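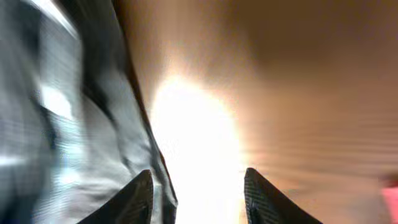 The invitation promised "an afternoon at the leading edge of garment handling," and by two o'clock I was in a business park outside Mukcombe, wearing a visitor's lanyard and watching a machine consider the laundry. Dovitow, the company whose open day this was, had put the view from the gripper's own camera up on a big screen for those of us in the back row. It is a peculiar way to see washing. Two black fingertips poke up from the bottom, a blaze of white light sits between them, and off to the left goes a great smear of crumpled grey. You would not necessarily guess it was clothes. The robot, at least in principle, has to.

I had come because of my own ironing basket, which has been full since June, and because an editor who has seen my shirts thought it might do me good. The others had more respectable motives. There were hotel people, hospital linen people, a man from an aged care group who took notes on the back of his parking permit, and a row of engineering students who had worked out early on where the sausage rolls were.

Our host was Rungnapa Rungrueang, who runs the folding program and has the calm of a person who has given a lot of demonstrations to people looking at their phones. She opened with what she called the bad news. Cloth is awful. A car door is the same shape every time you reach for it. A pair of trousers is a different shape every time you breathe near it, and there is no drawing anywhere that tells you what it will do next.

"People say, my eight-year-old can fold a T-shirt," she told us. "And I say, have you looked at how your eight-year-old folds a T-shirt?"

This got the first laugh of the afternoon, mostly from the parents.

The system is called Stikorby, a name I was told came out of a naming workshop and about which no further questions were encouraged. It has two arms on a shared base, a tabletop to work on, and a camera on each wrist. Dovitow has trained it on recorded folds performed by patient humans, 1,527 of them at last tally, and one of the patient humans was in the room. Ayuba Agbenyega spent most of the winter guiding the arms through trousers. He estimates he has now folded more pants by proxy than he has in person, and says that his partner has raised this with him.

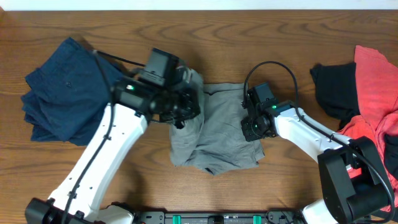 Stikorby's left gripper takes hold of a grey garment, with folded navy trousers to one side and the black and red pieces to the other.

It's a strangely intimate thing to stand beside. The left arm came in over the navy trousers and pinched up a bit of the grey, and the right hovered nearby with the air of a brother-in-law helping to move a couch. Small green lights glowed on both grippers. Everyone leaned in. I have been to football finals with less leaning.

What struck me was how much of the work is dithering. The arms reach, stop, adjust by the width of a shirt button, and reach again. Stijn Verschueren, who writes the control software and was standing behind me eating a lamington, objected to the word when I tried it on him.

"It's replanning," he said.

I asked what the difference was.

"Funding," he said, and went to get another lamington.

There is a serious business under the cake. Commercial laundries already have machines that will flatten and fold a bedsheet faster than you can find its corners, provided someone feeds the sheet in. Mixed personal clothing is another matter. In aged care, every resident's cardigan has to come back to the right resident, and it is sorted and folded by people on their feet all day under bad lighting. Obed Ofori, who manages a linen service called Mets two suburbs over, told me he loses staff to sore shoulders more than to anything else. He had brought his own test in a shopping bag: one fitted sheet. Rungrueang looked at it for a while and asked him, very politely, to put it back in the bag.

So trousers it was. The best part of the demonstration was the close work, when the talk in the room dropped away and the big screen went back to the wrist view. Down at that range a seam becomes a landmark.

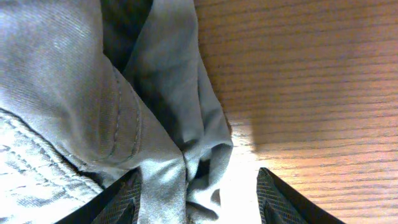

Joonas Sjöberg, the youngest of the engineers and the one most willing to say what goes wrong, explained that picking the right place to grab is most of the battle. Take one layer when you wanted two and you have lifted the front of a trouser leg and left the back of it lying there. Take a pocket lining by mistake and you are committed to a pocket lining. He keeps a log of failures, 321 entries long, sorted under headings of his own devising. I was shown a few. "Origami" is one. "Handed it to itself" is another. The heading with the most entries is "Looked fine, wasn't," which I would like to borrow for my tax return.

Speed is the delicate subject. Somebody from the hotel contingent asked the number, as somebody was always going to, and Rungrueang gave it without flinching: 155 seconds for a pair of trousers, on a good run. There was some quiet arithmetic in the rows. The hotel man said his people would do it in ten. Rungrueang said yes, they would, and at three in the morning they'd be in bed, and she'd be happy for the robot to plod along without them. She also pointed out that two winters ago the figure was "never."

She would not be drawn on price, and she would not be drawn on when a care home might buy one. A trial with 100 garments a night is the next step, she said, with a person checking the lot in the morning. Agbenyega put his hand up from the side of the room to say he hoped it wouldn't be him.

By half past four the sausage rolls were gone and so were the students. I stayed on near the table with Ofori, who still had his fitted sheet under one arm and was trying to catch Verschueren's eye.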